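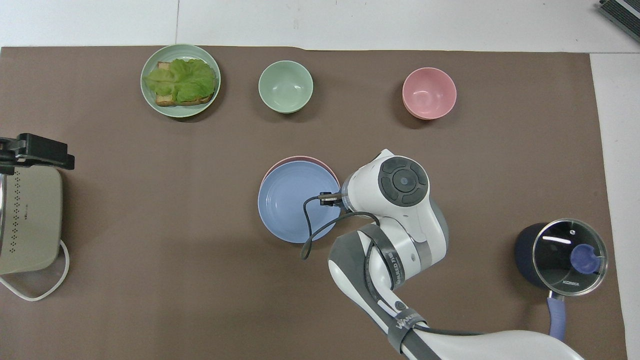

## About Cendesholm

Cendesholm is an independent day school for pupils aged 11 to 18. It was opened by Refilwe Kruger in a rented chapel hall with 27 pupils and a staff of four, and moved to its present site on the river road three years later. The hall is still used each July for the leavers' concert.

The school is run as a charity. Its governing body is chaired by Khanyisile Zwane and meets once a term. Minutes are kept at reception and may be read by any parent on request.

### Teaching

Classes are kept small, and all pupils follow the same broad course until the age of 14. Latin is offered but not required. Every pupil learns to cook, to sew and to keep simple accounts, and these lessons carry the same weight in school reports as history or chemistry.

Homework is set on four evenings a week. The library stays open until six for those who prefer to finish their work before going home.

### Boarding and travel

Cendesholm does not take boarders. Two school buses serve the villages to the north and west, and the route 52 public bus stops at the lower gate. Bicycles may be left in the covered yard – a lock is required.

### Fees and support

Fees are set each spring and are paid by the term. The Shabalala Fund, started by a former parent, meets the full cost of places for 36 pupils. Applications to the fund are handled apart from applications to the school, and teaching staff are not told which pupils receive help.

### Staff

Mpho Moodley has been Head since the retirement of Mrs Kruger. Keabetswe Van der Merwe is Deputy Head and has charge of the timetable and examinations. Getsemaní Bañuelos leads the languages department and arranges the yearly exchange visits.

### Visiting

Families are welcome to visit during term by arrangement with the school office. Tours last 60 minutes and are led by senior pupils. Visitors are asked to sign in at reception and to use the upper car park, as the lower one is kept for the buses.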